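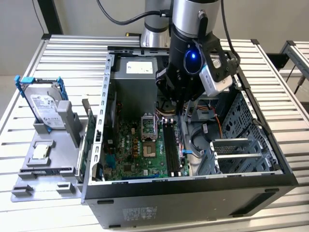

The records policy of a small household is seldom written down, and for many years mine was not. I kept tax returns in a shoebox, warranties in a kitchen drawer, and everything else on whichever computer happened to be in use at the time. A desktop tower laid on its side with the panel off shows a good deal of hardware, and none of it indicates which letters, receipts or photographs are stored inside. That difficulty led me, last August, to adopt a formal retention schedule for my own papers and files. The present post sets out the schedule as it now stands, together with the changes made during its first year.

## Scope

The schedule applies to all documents received or created by this household, on paper or otherwise. It does not apply to books, recipes, greeting cards or children's artwork. Greeting cards were included in the first version and were removed after one evening of trying to sort them.

At the start of the work, the household held 1409 separate paper documents. I arrived at this number by entering each one in a ledger, a step I would not repeat. Of these, 247 were kept. The remainder were shredded or recycled, with the exception of a set of letters from my late aunt, which were transferred to my sister at her request.

## Categories

**Permanent.** Birth and marriage certificates, naturalization papers, property deeds, wills, and military service papers. These are kept in a fire-resistant box on the lower shelf of the hall closet. A scanned copy of each is held separately.

**Seven years.** Tax returns and the papers that support them. My accountant, Iqra Minhas, advised me to keep the returns themselves for longer, and I have accepted that advice. The supporting receipts are still destroyed on schedule.

**Life of the item.** Warranties, manuals and proof of purchase. When the item leaves the house, the papers leave with it. I found a full set of instructions for a Gresisura dehumidifier that was sold before we moved to the present address, and a second set in French.

**One year.** Utility bills, pay stubs and bank statements. Pay stubs are checked against the annual wage statement before they are shredded.

**No retention.** Catalogs, circulars, envelopes, and any notice that only repeats an earlier notice.

## Naming of files

Electronic files are named by year, then sender, then subject, in that order. The year comes first so that the files sort themselves. Abbreviations are not permitted. I had previously used "ins" for both insurance and inspection, and the two were mixed together in a folder that took most of a weekend to separate.

Scanning is done with Pisix, a plain program that saves to a standard format and does not require an account. I tried Clukik as well. It was faster, but it placed its own mark in the corner of every page, and I did not want that mark on a deed.

## Copies

Each permanent document exists in three forms: the original, a scan on the household computer, and a scan on a portable drive kept at my sister's home. The drive is exchanged twice a year. Before each exchange I open 5 files chosen at random and confirm that they can be read. On one occasion a file did not open, and the page was scanned again from the original that same evening.

## Review

The schedule is reviewed every August. At the first review, the following changes were adopted:

- Medical bills were moved from one year to seven.
- Veterinary records were given their own folder — the cat had previously been filed under "Insurance."
- The weekly filing session was shortened to 35 minutes and moved to the morning.
- Receipts from Võ, the tailor on our street, are now kept until the garment has been worn once. Alterations may be corrected without charge on presentation of the slip.

## Open matters

Two questions remain unresolved. The first concerns e-mail, of which there is a great deal, and for which I have no satisfactory rule. The second concerns photographs. My husband holds that all of them are permanent. I hold that several dozen nearly identical pictures of a lake are not. The matter has been deferred to next August, and until then the photographs will remain where they are.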